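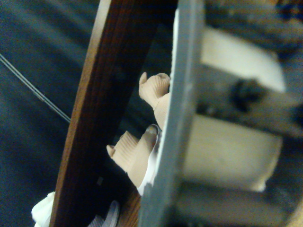 Britier Chamber of Trade to run shop window training and moves its winter meeting to Palacios Hall

BRITIER, Oct 26, 2026. Britier Chamber of Trade has opened bookings for a new course of shop window and display training for small retailers in the town and the villages nearby. The course is made up of four evening sessions and will start in January. It is free to members. Non-members can attend for £8 a session, payable when they book.

The training is being paid for by Skakow, the shopfitting firm on the Lower Road trading estate, which joined the chamber last year. Skakow will also lend shelving and lighting for the evenings and will send a fitter to answer questions about fixings, weight limits and wiring.

Montserrat Barroso, president of the chamber, said the idea came out of the members' survey sent round in the spring.

"We had 301 replies, and display was the thing people asked for help with most often, ahead of parking and ahead of business rates," she said. "A lot of our members took on their shops without any training in this side of it. They know their stock and they know their customers, but they have been putting the window together on a Sunday night on their own."

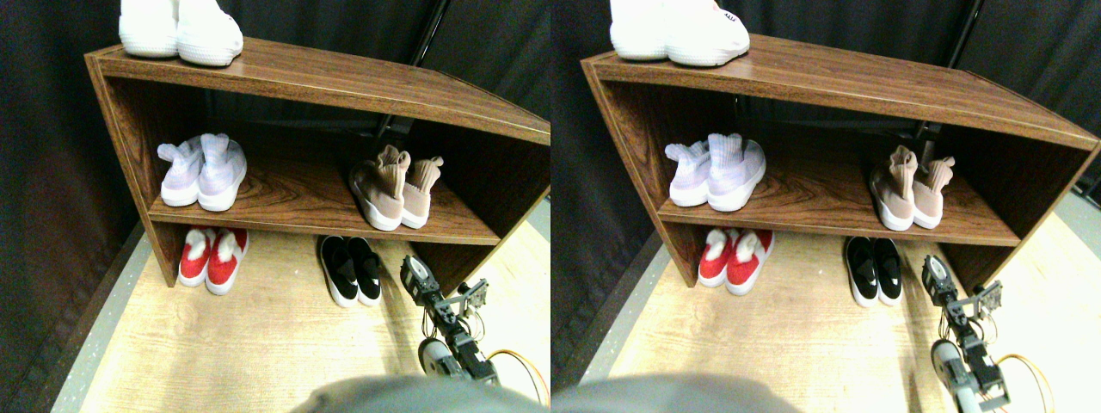 The sessions will be held upstairs at Palacios Hall, with doors open at 6.30 pm for a 7 pm start. The first evening covers windows, and how a display looks to someone walking past on the far pavement. The second is on lighting. The third deals with floor layout and shelving inside the shop, and the last is given over to pricing, signs and tickets. Each one finishes at 8.45 pm so that people can catch the last bus to Nendo, which leaves from the Market Place at 9.05 pm.

Places can be booked for single evenings or for the whole course. Each business may send up to two people. The chamber asks members to book by email and to give the name of the shop as well as their own.
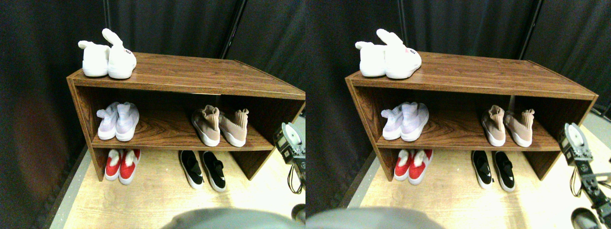
The third session will be of most use to shops with limited floor space, which takes in nearly every unit on Church Street. It will look at what to put at eye level, what to put lower down, and how much stock can go out before customers stop looking at it. Low open units come up a good deal in the notes for the evening. With a wooden shoe rack such as the one shown, with shoes on every level, the top is what people see first as they come in, and a pair of white bunny slippers set up there will be noticed before anything on the shelf below. Members are asked to think about which of their own lines would do the same job, and to bring one or two items with them to try out.

Members who want comments on their own premises can send in up to four photographs of their window or shop floor beforehand. These will be shown on the night only with the owner's agreement. The chamber would like to receive them a week before the session they relate to.

The chamber's winter members' meeting will also move to Palacios Hall. It has been held in the back room of the Corn Exchange for many years, but the room is due to close for repairs to the ceiling and is not expected to be ready until Easter. The meeting will be on the ground floor at the hall, which has level access from the car park and a hearing loop. The agenda will go out with the next newsletter and includes the subscription rates for next year and a report on the Christmas lights.

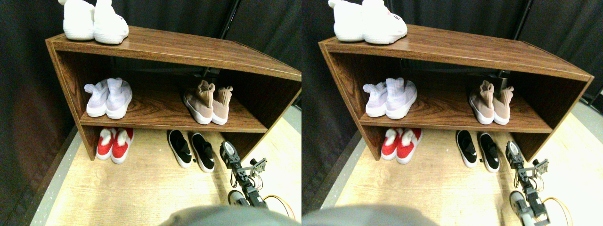

By Nerea Marín, Britier Chamber of Trade press office

Subscription rates for sole traders are expected to stay as they are. A small rise is proposed for businesses with more than ten staff, and members will vote on it at the meeting. Those who can't attend may vote by post, using the form printed in the newsletter.

"The costs of the newsletter and the insurance have both gone up and we have held off as long as we could," Ms Barroso said. "We will put the figures in front of members and they can decide."

The chamber has also confirmed that late opening in the weeks before Christmas will go ahead on the same lines as last year. Shops taking part should return the green form so that their name can be printed on the map. Window stickers can be collected from the office at any time during opening hours.

About the chamber

Britier Chamber of Trade represents 834 businesses in Britier, Nendo and the surrounding villages. Membership is open to any business trading in the area, including market stalls and people working from home.

Bookings and enquiries: Nerea Marín, press office, Britier Chamber of Trade, Market Place, Britier. The office is open from 9.30 am to 3 pm on weekdays.

Ends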